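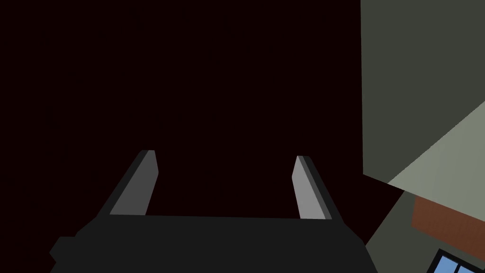
Hadthorpe, September - Skindier, the language and singing school for adults founded by Soledad Cuevas, will open its second location in Hadthorpe this month. The new rooms are on the upper floor of the former Grusano shoe shop, and the first classes will start at 9 a.m. for the morning groups and at 6:30 p.m. for people who come after work.

Ms. Cuevas started the school after a long career in the accounts department of a shipping company. She had sung in choirs since childhood, and in the evenings she taught Spanish to neighbors at her kitchen table. When her employer moved its office to another city, she decided not to move with it. She used her leaving payment to rent one room above a bakery, bought a used piano and put a notice in the window.

"I did not have a business plan at that time, I had a piano and a rent contract," said Ms. Cuevas. "In the first month two persons came. One of them is still with us, and she now sings the low part in our evening choir."

The idea of the school is that adults learn a new language more easily when they sing it. Every lesson has a speaking part and a singing part, and the songs are chosen for the words that are useful in daily life. Students do not need to read music, and there is no voice test before they can join. At present the school teaches Spanish, Indonesian and Persian. The Persian course was added last year by Parvaneh Akbari, who also arranges most of the songs for the choir.

The business is now run by three women. Dewanti Ngui joined Ms. Cuevas as a partner after she had been a student in the beginner group, and she is responsible for the money side and for the new building. Zahira Tambunan leads the teaching in Indonesian and will be the head of the Hadthorpe location.

"My mother had a small food stand and I did the counting for her when I was ten years old, so the numbers do not frighten me," said Ms. Ngui. "What was difficult for us was the bank. We were asked many times if our husbands were also in the company. In the end we went to a smaller lender, and they read our papers and gave an answer in one week."

The work on the new rooms was done over the summer by the local builder Zulkifli Teoh. The floor of the large hall was taken up and laid again, and the walls between the classrooms were filled so that one group can sing while another has conversation practice next door. The hall has places for 60 people and can also be rented by other groups on evenings when the school does not use it. The total area of the location is 2752 square feet.

Skindier will also bring its Bravo program to Hadthorpe. Bravo is a course for women who want to start a small business in a language that is not their first one. The participants practice how to speak on the telephone with a supplier, how to present a price and how to answer a customer who complains. Each participant who finishes the course can apply for a starting grant of $1000, paid from the income of the school's concerts. Ms. Cuevas reads all the applications herself.

"For many women the trade is not the problem - they can sew, cook, repair or teach very well," said Ms. Tambunan. "They are afraid of the telephone. I was also afraid of it when I arrived, and I used to write every sentence on paper before I called."

The first location will stay open with the same hours. Students who have already paid for a course there may change to Hadthorpe without a fee, if there is a free place in the group.

Registration for the autumn courses is open at both locations during office hours. An open evening with short trial lessons and a performance by the choir will take place in the large hall in the first week of classes, starting at 7 p.m. Entry is free.

About Skindier

Skindier is a privately owned school of language and song for adults. It is led by Soledad Cuevas, Dewanti Ngui and Zahira Tambunan.

Press contact: Dewanti Ngui, Skindier, Hadthorpe. Interviews with the founder can be arranged on request.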